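Home Log Collections Loans Contact

August 15, 2025

The morning was given to the play materials at Grolness, in accordance with the schedule agreed with Ms. Niven. The white table was cleared before work began, and the wicker baskets were brought down from the upper shelf for inspection before the new term. I had allowed 20 minutes for each basket and found this sufficient, although the Swanson set required longer on account of its missing inventory card. The red and green cubes were assigned to the low basket with the rounded corners. 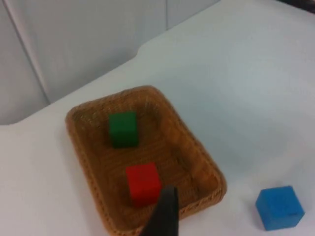 Angus Rankin asked whether the painted cubes should be stored by color, as was the practice under the former arrangement. I replied that the present guidance permits mixed colors, provided that the size is uniform. He accepted this but requested that the matter be raised again at the end of August. It has been entered in the book.

A short discussion followed on the care of wicker. The supplier, Ukiletti, recommends a soft brush and a barely damp cloth, worked along the strands – never across them. I have asked that this be written on the inside of the cupboard door. Particular attention is to be paid to the braided rims, where dust gathers between the twists, and to any openwork in the sides.
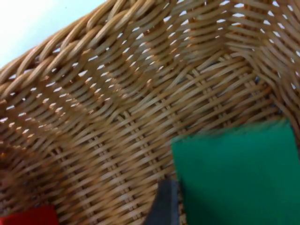 Ms. Niven proposes to retain the wicker for a further year and to defer the order for fabric bins from Funier. I support this. The children know the baskets, and the bins would not fit the shelf without alteration.

Work closed at noon. The loan register remains 14 entries behind, and I shall attend to it tomorrow before the telephone hours begin.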